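4. Task selection and discussion

The question set for the project was whether a machine can close and put away a parts organizer at the end of a shift. Sarkar supplied the task list. Folding and wiping were dropped in May, leaving 2,827 recorded attempts on small storage boxes. The tinted plastic box was the hardest item - its walls let the white tabletop show through, and depth readings on such material are poor. 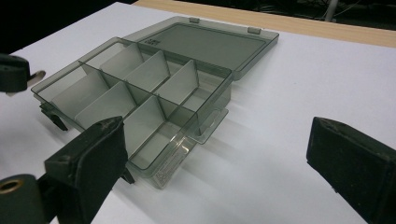 Hòa Đoàn objected that a shop would simply buy an opaque box, and that the result should then be reported for both kinds. We accept the point. Only the tinted kind was tested.

Closing also needs two contacts. One gripper has to steady the tray while the other brings the lid over from the far side, and the latches are on the near edge. Of 19 unassisted trials, 2 ended with both latches shut.

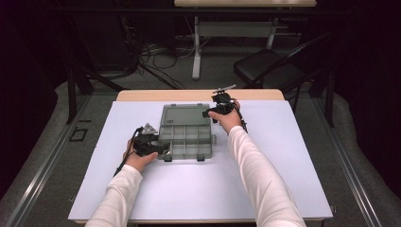
Figure 2. Two grippers at the organizer box, lid open.

On this evidence the chore is not ready for the shop floor. Liên Trịnh is repeating the trials with a slower approach to the latches.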